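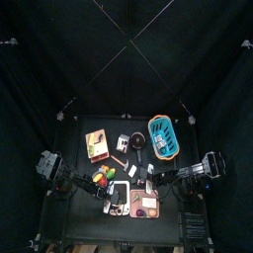

列表里有人回信说,Vandier 这张新专辑从第三首开始就不像 Vandier 了,鼓太满,低频糊成一团,像是把以前攒下来的工程文件全倒进去混了一遍,听完只想把第一张 EP 翻出来洗耳朵。原信我贴在下面,省得大家往回翻:

> 我不反对他们变,可是《Irham》这一路听下来没有一个地方让人喘气。以前 Vandier 最好的就是空,一个 kick 放在那儿,后面拖一截混响,你自己会去填。现在全给你填好了。另外十七分钟的那首收尾曲,有谁真的从头听到尾?我开车听的,到家了它还没完。
>
> 还有 Cluvow 这次的压片,我那张 B 面开头有劈啪声,不知道是不是只有我中招。

我先说收尾曲。听完了,听了四遍!头两遍我也烦,第一遍是在厨房切菜的时候放的,基本等于没听。第三遍换了耳机,晚上关了灯躺着,大概过半的时候它把鼓整个抽掉,只剩那个一直在下面滚的低音,然后很远的地方进来一个像手风琴又像坏掉的管风琴的东西,我当时就坐起来了。你说的那个“空”,我觉得他们是全存到这里才拿出来花的。当然前面那四十来分钟要不要那么挤,可以吵,我自己也觉得第四首和第五首留一首就够,这两首连速度都差不多,接在一起像 DJ 忘了换碟。

不过说“不像 Vandier”我是真不同意。你回去听第二张 EP 的 B 面,那种三连音的小军鼓早就有了,只是那时候压得很低,得把音量拧上去才听得见。这张无非是把它推到前面来。而且他们从来也没有老老实实做过 dubstep 吧,第一张 EP 大家当 dubstep 买回去,是因为店里就插在那一格里(Buzatu 当年连 Ambient 和 House 都放同一个箱子,我在那儿淘到过贴错标的民乐)。

低频糊,这个我站你一半。我在家里的小箱子上听也糊,第三首的 kick 和 sub 完全打架。可是八月份他们在 Buzatu 后面那间小场子放过这首,我在,那套系统一推,两样东西分得清清楚楚,kick 打在胸口,sub 在小腿那儿。所以我怀疑母带就是照着大系统做的,压根没管我们这些住楼房、十点以后不敢开低音的人。算不算毛病?我觉得算一点。你卖唱片给人回家听,总得让人在家里能听。数字版好像稍微好一些,至少我的 FLAC 比黑胶松快,谁两个版本都有,帮忙对一下第三首一分钟以后那段。

说到黑胶。劈啪声不止你一个,我的 B 面也有,位置也在开头,头几圈,过了就没事。我拿去洗过一遍,没用,那就是压片的问题了。我给 Cluvow 写了信,回得倒挺快,说首批里有一部分有这个情况,可以换,要拍标签和内圈刻字的照片发过去,旧的不用寄回。首批一共 200 张,所以想换的赶紧写,他们手上留的备用片肯定不多。信里别写一大篇,就写订单号加问题在哪一面,我上来先夸了他们三段,估计人家看得也累。

顺便劝一句,别去二手站上买。我昨天看到有人把这张挂到 2000 块,两千!封套还折了个角。这唱片出来才多久啊,Cluvow 自己都说了年底可能再压,到时候挂两千的那位打算怎么办我很好奇。真等不及就先买数字版,几十块钱的事,钱也能到他们手里。

再说封套,这个上封信里没人提,我得讲一下。字排得太小了,曲目印在深灰底上用的还是灰字,我举到台灯底下才认出第六首叫什么。内页倒是好看,还附了一张折页,写了每首用的机器和录音的房间,喜欢看这种东西的人(我!)可以看一晚上。里面说收尾曲是一遍录下来的,没剪,我信,因为快结束的地方有一下明显是手碰到了什么,咚的一声,他们就留着了。

至于“变没变”,我从他们第一张自印的 CD-R 听到现在,15 年了,每出一张列表里都要吵一回,上一张吵的是人声。那张现在大家提起来都说经典,当时骂得比这次难听多了,我存档里还有,需要的话我可以转发,包括我自己骂的那封(写得很差,标点都没打对)。所以我现在学乖了,新唱片头两个星期不下结论,先放着,做饭放,走路放,过一阵子哪首自己冒到脑子里来,那首就是好的。这次冒出来的是第二首,就是开头有采样、像有人在隔壁房间搬椅子的那首,我今天早上刷牙的时候哼的就是它的贝斯线。

有两件事想问大家:

1. 第六首里那段人声采样有没有人听出来是哪儿的?我总觉得在 Vandier 早年的一个电台 mix 里听过,但那个 mix 我的硬盘上没有了,谁有请私信我,或者直接丢个链接到列表。
2. 之前说的合购还算不算数?Cluvow 的运费一张和五张差得不多,我可以收两到三个人的,除了这张我还想要他们去年那张合辑,黑的那版。要加的回信里写清楚要哪版,上次有人只写了“都行”,结果寄到了又说想要透明的。

另外回信的时候麻烦把下面的引用删一删,上一串已经长到我手机上滑不到底了。

我去把唱针擦一下,再放一遍 B 面。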